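Search this site
Enter keywords
Go

Reception Study Notebook, Television Comedy Strand
2021-10-26
Entry by Eifion Mostyn

Work resumed on the reunion-talk corpus for the sitcom Inness. The object remains as agreed in April: to establish how viewers move from a passing mention of a canceled comedy to the belief that new episodes have been ordered. The present entry records the coding of the second batch and two problems of method.

The second batch holds 363 posts, all of them public and all written within 19 hours of the lead actress posting a single line from the pilot. Posts were read in the order in which they appeared. Each was given one primary code and, where needed, one secondary code. The code list was left unchanged from the first batch except that "wish" and "claim" were separated. They had been held together under "hope," and the result was of little use. A viewer who writes "please bring it back" is doing something different from a viewer who writes "it's back."

The separation raised a difficulty at once. Posts made up of a quoted line and nothing else fit neither code. They were placed under "quotation, no stance" and will be looked at again once the first batch has been recoded. Irony is a further trouble. Fans of Inness write in the manner of its main character, a town librarian who announces everything as though it were settled law, and a flat statement in her voice should not be read as a claim without other support. 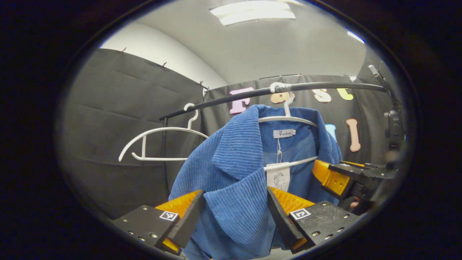 Blue corduroy jacket on a white hanger, neck label reading "Fashion," price tag attached.

The Russo interview was transcribed in full. The speaker wrote for the program in its last two seasons and was clear that no talks had taken place. The interview was nonetheless shared widely under headings that suggested the opposite, one of which dropped the word "not" from a quoted sentence. Both versions have been saved to the project folder under "Russo, altered" and "Russo, original." Colleagues citing the interview should use the original only.

Comparison with the Amuvstead material was begun and set aside. Amuvstead ended with its story complete, and its viewers mostly discuss favorite episodes. Inness stopped on an open question (whether the library would close) and its viewers return to that question constantly. It is tempting to treat this as the explanation. The two programs also differ in length, time slot and the age of their audience, and the comparison will not carry that weight at present.

The Lurnance streaming listing was checked again. The page for Inness still carries the line "more to come," which 9 posts in the batch cite as evidence. The same line stands on the pages of programs long finished and should be regarded as standard wording. A note to this effect has been added to the code book, page 2.

Outstanding: recode the first batch under the divided scheme; obtain a second reader for the irony cases; ask whether deleted posts may be kept in the count. The spelling of the librarian's surname varies between the credits and the subtitles. The credits are to be followed.

Comments

hwl: The quotation-only posts gave us the same trouble on the game show corpus. We ended up coding by the post they replied to, where there was one.

E. Mostyn: Thank you. That will be tried on the reply posts. Many of ours stand alone.

tessel: I can act as second reader for the irony cases if the batch is sent without the first set of codes showing.

old_stacks: The library closes. I have always thought so.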